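Natik Pipeline Expansion: Frequently Asked Questions

What is being proposed?

Mudura has applied to extend the Natik gas pipeline by 60 miles, from the Trulemport terminal to the Su River crossing. The line would run mostly next to the existing one. Two new compressor stations are part of the plan.

Who decides?

The state energy board issues the main permit. The river crossing needs a separate water permit, and that review has its own hearing in July. 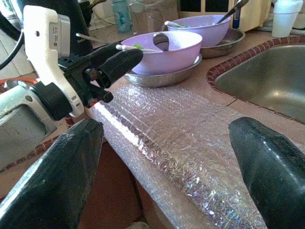
The two permits can be appealed separately. A comment on one is not carried over to the other, so send yours twice if it applies to both.

Does the environmental review count emissions from burning the gas?

Only in part. The draft covers construction and leaks from the line itself. Burning the gas is covered in a 3-page appendix, which assumes that the same amount would be sold without the pipeline. Our reviewer, Bushra Bajwa, has asked the board to show how it reached that figure – we have not had a reply.
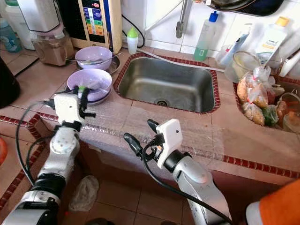
How long is the comment period?

Comments are open for 99 days from the day the draft was posted. Letters must arrive by 5 p.m. on the last day. A postmark is not enough.

Can I speak at the hearing if I live outside the county?

Yes. Anyone may sign up. Speakers get three minutes each, and written statements can be any length.

Will my land be surveyed?

Mudura has mailed notices to owners in 13 townships. If you got one and have questions about access, write to Ramiro Miranda at our office and include a copy of the notice.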